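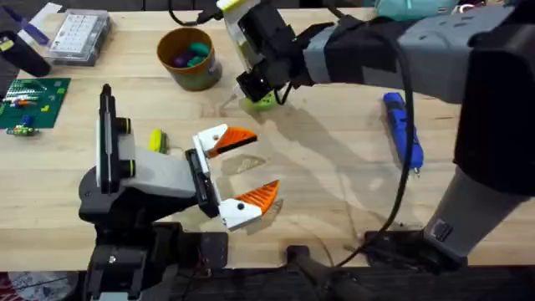 Last modified: January, 4:12 pm

4.2 The open afternoon at Grolitz

Figure 3. The two-arm bench at Grolitz during the visit, with a green circuit board on the left and the cup of small colored pieces toward the back.

I'd read the Paditz reports on two-arm bench work before I went, so I thought I knew what I was going to see. I didn't, really. Reports give you success rates and cycle times, and what I came home with was mostly notes on where people stood and what they asked (and a very full parking ticket envelope, but that's for a different paper).

The open afternoon is a once-a-year thing at Grolitz. We had 52 visitors through the door, most of them from the town, plus a group from Tavares who build small electronics and wanted to know whether any of this could help them with sorting. Algirdas Adomaitis ran the demonstration. He'd agreed beforehand that I could stand at the side and write, as long as I didn't answer questions on his behalf – a rule I broke twice, as my notes admit.

I want to describe the bench a bit, as so much of what visitors said was tied to it. It's a wooden one with a pale top, and the arms come at it from opposite corners, so the two grippers end up working over the middle, pretty close together (Figure 3). The left one has white fingers with ridged orange tips, and wow, did people talk about those tips! "Beak" came up again and again, from kids and from a retired machinist who then spent ages asking about grip force. The right one is darker and bulkier, and its gripper is black. In the figure it's hanging just above a small green object on the tabletop. I have far fewer remarks in my notes about that gripper, even though it did most of the picking during the part of the session I'm reporting here.

That mismatch is the first thing I'd like to pull out. In the Collen study (see Section 2) visitors were asked afterward which arm had "done the work," and they tended to name the one with the most movement. My lot named the left one, over and over, and when I asked why, they pointed at the fingers. Color seems to have pulled their attention more than motion did. I'd be careful with this – it's one bench and one afternoon – but it came up often enough that I've added a question on it to the form for next year.

The second thing is clutter. I'd half expected a cleared table, the way you see in promotional clips. Algirdas leaves his as a working bench, with a clear compartment box at the back, a blue hand tool lying on the right side, and a cable looping across to a clamp at the front. The Tavares people loved it. One of them told me that his own benches look worse by lunchtime and that he'd stopped believing in tidy demos years ago. Townspeople were more split. Several asked whether the arm would "mind" the cable, and one woman wouldn't relax until she'd had the routing explained to her from end to end.

I handed out 100 short forms over the afternoon, which was silly given the turnout, and got 40 back. The answers were brief and a few were plainly written by a child on a parent's knee (I kept those in). The free-text box was the best part. People used it to ask things they hadn't wanted to say out loud, mostly about what happens when a piece gets dropped and who picks it up. My field notes for the same session run to over 400 lines, and I've coded them with the scheme from Section 3, with one extra category, "speaks to the arm." I hadn't planned on needing it. The first entry under it is a boy of maybe six saying "left a bit" to the right-hand gripper, quite kindly, while his father read the safety sheet.

Section 4.3 takes up the forms in more detail, starting with the free-text answers.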